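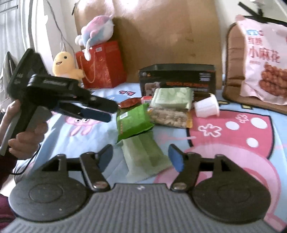 Mixed nuts and other packaged snacks on a bed in Clarkport.

CLARKPORT, 12/20/04 - The Keltano snack swap has drawn 56 households this winter, up from 29 in September, organizer Yu-na Um said. Members trade sealed packages by mail and sort them at home before sending them on.

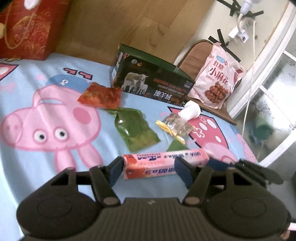

Sorting takes up most of an evening, Um said. Candy goes in one bag and nuts in another - a pink roll of candy with Chinese characters on the wrapper counts as candy. The next mailing goes to Hendovlow.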